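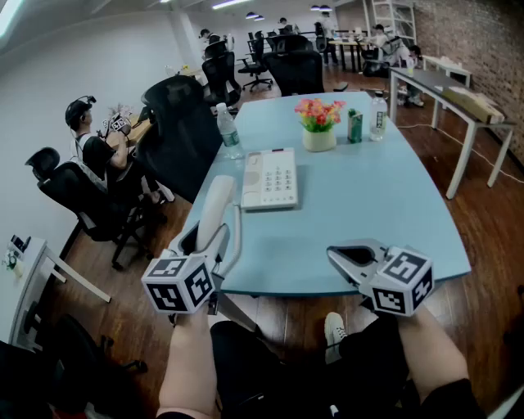 Donnelly Workplace Team – Meeting Rooms and Shared Spaces

FOR RELEASE IN JULY

Donnelly brings the desk phone back to the big blue table

Hi, I'm Leonie Egger, and I look after the shared spaces at Donnelly. Usually my news goes out on the kitchen noticeboard, but this one has had so many people asking (including our neighbors at Sokik, twice!) that it's getting a proper press release.

We're starting a program called Briltari, and it's all about the plain old meeting table. Over the summer we're giving 39 shared tables across our offices a set of basics that stay put: a corded phone, something green or flowery, and chairs you can sit in for a whole afternoon without grumbling. The light blue conference table with the curved front edge went first, and I'm very fond of it already.

Let me start with the phone, as everybody does. It's white, it has a number keypad and it has a coiled cord, and yes, you can lift the handset off and stretch the cord while you think. I grew up with one of those in the hallway and I'd forgotten how nice they are to hold. We asked the people who use our rooms what they missed most, and out of 136 replies, a phone that lives on the table came up more than anything else. People were tired of passing a cell phone around and shouting at it – me included.

Then there are the flowers. Pink and orange, artificial, in a little cream ceramic pot, right in the middle of the table. I went back and forth on fake ones for weeks. Real ones looked lovely in the trial and then I went on vacation, and that was the end of those. The artificial ones are small enough that you can still see the person across from you, and there's plenty of room left for water bottles and drink cartons.

The chairs along the side are black mesh. We looked at a cream fabric one too, which was gorgeous and would have lasted about a week near coffee. There's a high-backed one as well for anyone who likes to lean back, and I'd suggest getting in early if you want it.

"I came in to complain about the old table and ended up staying for three hours," says Bronwyn Tawhiri, who runs project planning at Donnelly. "It's a good height, the color cheers me up, and I've made more phone calls in a month than I did all last year."

The room itself stays open plan, with the wooden floor and the brick wall left as they are. I get asked about painting the brick. We're not painting the brick!

Mullerex is supplying the phones and will be fitting the rest in batches of 16, starting with the rooms that get booked most. The budget comes to $1,248 a table, including chairs. Tables stay usable while the work goes on, though you may find us underneath one with a cable in the early morning, before 9 a.m. if we can manage it.

If your team would like its table moved up the list, or you have strong feelings about flower colors, come find me or leave a note at the front desk. Press visits are welcome in the afternoons and can be set up through the Donnelly Workplace Team.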